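Home | Topics | Ask | Unanswered | Sign in

This site uses cookies to remember your login and display settings. Accept | Manage

Clernelow Community Help > Household > Surfaces and Finishes

White haze on wood tabletop after applying hardwax oil

bench_lurker
I refinished a wood table with Pyo clear matte hardwax oil. Sanded to 120 grit, wiped down, applied one coat with a white pad, left it overnight in a room at normal temperature. A cloudy haze now shows at low angles near one end. The rest is even. The can says to remove excess after 15 minutes. I may have gone over that. Do I need to sand back to bare wood?

Posted April 4, 2022

grainline209
No. Haze confined to one end usually means excess oil that cured on the surface. Check first: drag a fingernail across it. If it leaves a line, the film is still soft and should get another 48 hours before you touch it.

Once it is hard, abrade the hazy section with a gray pad, along the grain only. Vacuum, wipe with a cloth barely dampened with mineral spirits, and let that flash off. Then apply a very thin coat over the full top and buff it until a clean paper towel picks up nothing. Lay used rags flat outdoors to dry. They can self-heat if balled up.

My own top is a pale one with a lot of stripe in it, and two thin coats left the color close to bare wood.
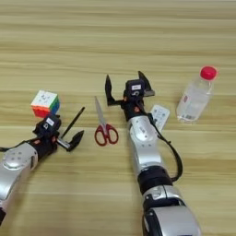
Light striped grain, with a Rubik's cube on top.

On grit: 120 is coarse for this product. I stop at 180. Going much finer reduces how much oil the wood takes up.

skondville_sam
had this, just put more oil on and it went away. mine was a shelf though

oilcan_700
The above will work if the cause is excess oil. If the haze feels rough, it is more likely raised grain or dust, and a light pass with 320 by hand before recoating is enough. Bustis sells the same type of oil with a separate hardener. If yours was the two-part version and the ratio was off, it may never cure, and then you do have to strip it.

Comments

tablesaw_t: The 15 minutes assumes a warm room. In January I wait closer to 25.

bench_lurker: Fingernail left a line. Waiting. It is the one-part version.

plainsawn: What pad did you buff with? White left streaks on mine.

grainline209: White for applying, cotton cloth for the final buff.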